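Subject: Re: [kurnby-robotics] Table task numbers for the August demo
From: Noémi Kocsis

> We're at 257 runs on the stacking task now and the last batch
> of 80 went great. I think we can tell the Mottram people it
> handles any tableware you give it. Can everyone sign off on
> the poster text by 5 pm?
> - Trarlow team

I'm not signing off on "any tableware." Sorry.

I went through the log last night. Of the 257 runs, 102 have no notes at all, so I don't know what was on the table or whether someone nudged a bowl halfway through. The last 80 were all done by the same 3 people, who by now know exactly where to set things down so the arms can reach them. I'd do well on that test too.

Also, which version of the Brirkano script was this? The log says "new one." We have had at least two new ones since spring.

My bigger worry is the tinted stuff. Plates in solid colors are easy to pick out against a dark tabletop. A see-through bowl on a shiny surface is a different problem, and I can't find a single run where it's listed by name.
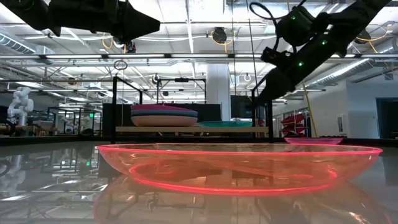
If somebody has those runs on a laptop, send them and I'll shut up. Otherwise I'd like the poster to say "plates and bowls from our practice set" and leave it there. The judges at Mottram asked last year's team to swap in a cup from the cafeteria, and you all remember how long that afternoon was.

Who has the key to the cabinet, by the way? I want the spare gripper pads.

Noémi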